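3.2 Condition of the table surfaces

The tables in the Worinitz reading room were inspected in February, before any of the cleaning trials described in Section 4. Each top was divided into strips and looked at under the ordinary room lighting, then again with a hand lamp held low to the surface. Marks were entered on a paper plan of the table and sorted into five classes: scratches, rings, dull patches, edge damage and natural figure. The last class was added after the first day, when it became clear that features of the grain were being entered as stains.

The difficulty is greatest on pale tops. Where the grain is faint, a single darker streak draws the eye and is easily read as a spill or a drag mark. Reflected light adds to the problem — it washes out the grain in one part of the top and leaves it distinct in another, so that an even surface may be recorded as unevenly worn. Figure 4 shows a pale top with fine grain lines, the palest area being the one where most light is reflected. A darker elongated streak and a curved brownish band can both be made out, and both follow the form of grain.
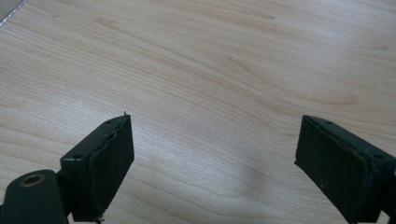 Figure 4. Pale wooden tabletop with darker grain marks.

Ó Ceallaigh objects that natural figure should not be a class at all, on the grounds that an inspection sheet ought to list only what can be treated, and that entering grain beside damage invites the cleaner to work on it. We accept the point for routine sheets. For the present study the class was kept, as it allowed wrong entries to be traced and corrected without altering the original plan.

Of the 111 marks first entered as stains, 100 were confirmed on the second inspection. The remainder were moved to natural figure. Most of these lay near the middle of a top, where the overhead light is strongest, and none lay within a hand's width of an edge.

Two rules were adopted for the later inspections at Skilavo. A dark mark is entered as a stain only if its outline crosses the grain, or if it can be felt with a fingertip. A pale area is entered as a dull patch only if it stays in the same place when the lamp is moved. Marks that met neither rule were left in pencil and looked at again before the trials began.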